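Abundio Gallegos
June 24, 2024

Long one, sorry. Katus put out their write-up on the Kidovmont arm fault last night and I have read it three times now. I do not buy the main claim and I want to say why while it's fresh.

Short version of what went wrong, for people who weren't following. An arm with a pointed tool was supposed to come down and stop just short of a board. It didn't stop. It drove the tip into the board, kept pushing, and the controller reported a clean finish the entire time.

No one was hurt. There was a door interlock and the door was shut. Good. That part of the setup did its job and the write-up gives it one sentence, in the middle of a paragraph on page 2.

Katus calls the cause "a transient height estimation error." I have been around this stuff long enough to hear what that means. The arm had the wrong idea of where the board was. Fine. Why?

They never say. They say the error "did not recur." You know what else doesn't recur? Anything, if you restart the controller and wipe the log, and they did both before anyone from outside got to look.

Then comes the big number. 2,000 simulated runs with the patched software, zero contacts. This is the line everyone is reposting.

I have nothing against simulation. I use it. I'd be nuts to try a new motion on real hardware first. But look at what the 2,000 runs had in common. Same board, same mounting, same table height in every single one.

If the fault is that the arm has the wrong height for the board, and your simulator hands the arm the right height every time, you haven't tested the fault. You've tested everything except the fault.

A couple of people told me the runs used "randomized clutter" so it's a fair test. I went and looked. The loose blocks move around between runs. The board doesn't. Blocks on the table are a nice test of whether the arm bumps into blocks. That was never the complaint.

Also, the cell in the sim is crowded with hardware. More than one arm in there. The report talks about a single arm from start to finish and never says whether the others were powered, moving, or just parked for looks. If two of them share a table, I'd like to know what one does to the other's calibration.
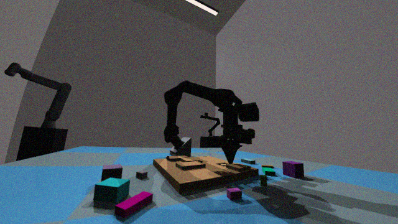
And the gap is my real problem. When your working clearance is that small, a height error you'd never notice on a pick and place job turns into a collision. So tell me the margin. Give me a number. The report has a chart of cycle times and nothing at all on clearance.

Bepari, who make the force sensor, say it would have caught the contact if the threshold had been set where their manual says to set it. Katus says the threshold was "tuned for throughput." Read those two together and you have your root cause, or at least half of it. Someone turned the alarm down so the line would stop nagging them.

I'll be fair here. I've turned a threshold down. Most people who've run a cell have. You get false stops all shift, your boss is looking at the clock, and you nudge it. But then you write it down, and when something goes through a board you say so on page 1.

Somebody asked what I'd want to see instead. Pretty simple list.

Runs with the board height wrong on purpose. A little wrong, then a lot wrong.

Runs with the force sensor at the old setting and the new setting, side by side.

8 real runs on real hardware with the door shut and a scrap board you don't mind ruining. I would trade all 2,000 of the others for those 8.

And the original log. Protow, who did the integration, told me they normally keep a copy. Then they stopped answering my emails. Could be vacation. It's June.

To the person saying I'm "anti-automation": I've been paid to install these things for most of my working life. I like them. I just don't think "it hasn't happened again in the simulator" is a safety argument, and I don't think you do either if your kid works on that line.

The write-up says a full review is coming in September. Meanwhile the patched software is already shipping to other sites. I'd have done those two in the other order.

If you're running one of the Kidovmont cells, check your force threshold against the manual today. Don't wait on the review. And copy your logs somewhere before you restart - please, before.

Replies are open. If Katus wants to correct me on the board height thing I'll post the correction right here in the thread.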